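Stand: 24. September 2020

# Häufige Fragen zu Vliestapeten, Musterrollen und Rapport

Wir bekommen zu Tapeten immer dieselben Fragen, und meistens steckt ein Werbeversprechen dahinter, das jemand zu wörtlich genommen hat. Die Antworten fallen deshalb nüchterner aus als im Prospekt.

## Kann ich Vliestapete wirklich selbst kleben?

Ja, wenn die Wand mitspielt. „Kinderleicht“ steht auf vielen Rollen, und bei einer glatten, trockenen, gleichmäßig saugenden Wand kommt das einigermaßen hin. In Altbauten haben wir solche Wände selten gesehen. Wer Risse und alte Farbschichten überklebt, sieht sie bei Streiflicht wieder.

## Brauche ich Tiefengrund?

Reiben Sie mit der Hand über den Putz. Bleibt Staub hängen, grundieren Sie. Dass ein Kleister die Grundierung „ersetzt“, lesen wir oft. Überzeugt hat uns davon noch keiner.

## Wie viel Verschnitt muss ich rechnen?

Mehr, als der Online-Rechner sagt. Die meisten Rechner nehmen Wandhöhe mal Breite und runden auf. Bei großen Blattmotiven geht an jeder Bahn ein Stück verloren, und zwar umso mehr, je größer der Rapport ist. Für ein normales Zimmer empfehlen wir eine Reserverolle aus derselben Charge. Die Serie Cluscombe hat versetzten Ansatz, da wird es noch etwas mehr.

## Wirkt ein großes Muster in kleinen Räumen erdrückend?

Das wird gern behauptet, meist von Leuten, die Raufaser verkaufen. Ton in Ton, also Grau auf Grau, bleibt auch ein großes Blattmotiv ruhig. Bei starkem Kontrast wären wir vorsichtiger. 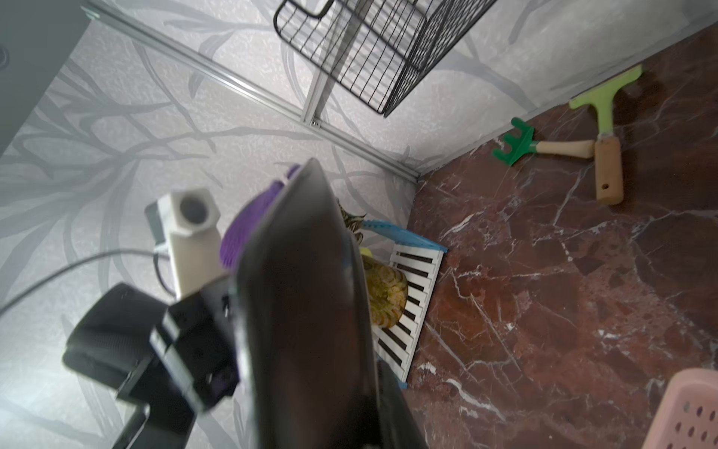 *Vor der Wand, aus der Nähe.*

## Was bedeutet „waschbeständig“?

Weniger, als man hofft. Frische Flecken lassen sich mit einem feuchten Schwamm abnehmen, Fett und Kugelschreiber eher nicht. Hinter dem Herd hat Papier ohnehin nichts verloren. „Hoch scheuerbeständig“ ist eine andere Klasse. Achten Sie auf das Symbol mit den Wellen und der Bürste.

## Lohnt sich der teure Kleister?

Der Spezialkleister von Pandton kostet deutlich mehr als gewöhnlicher Vlieskleister. Wir haben 4 Wände zur Hälfte mit dem einen, zur Hälfte mit dem anderen tapeziert und sehen bisher keinen Unterschied. Vielleicht kommt der noch. Im Dezember schauen wir wieder nach.

## Passt gemustertes Zubehör zu einer gemusterten Wand?

Geschmackssache. Die Regel „nie mehr als ein Muster“ hält sich hartnäckig, begründet wird sie fast nie. Ein buntes, kleinteiliges Muster verträgt sich mit großen grauen Blättern oft besser als ein zweites Blattmotiv. Probieren Sie es aus, bevor Sie etwas kaufen.

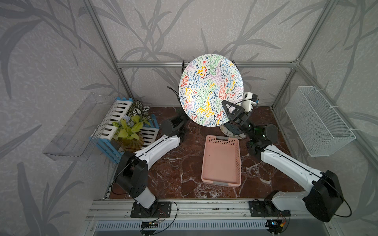 Negussie schreibt uns dazu, wir machten es uns zu einfach: Mit der Mustertapete im Flur habe sich das ganze Haus nach einem Jahr unruhig angefühlt, und nachher habe das Abziehen länger gedauert als das Kleben. Den zweiten Punkt lassen wir gelten.

## Lässt sich Vliestapete trocken abziehen?

Auf grundierter Wand meistens, in ganzen Bahnen. Ohne Grundierung kommt gern der halbe Putz mit.

## Darf ich Musterstücke zurückgeben?

Nein. Zuschnitte der Serie Fisdale sind vom Umtausch ausgeschlossen, ungeöffnete Rollen nehmen wir zurück. Bitte die Chargennummer angeben, sie steht auf dem Einleger.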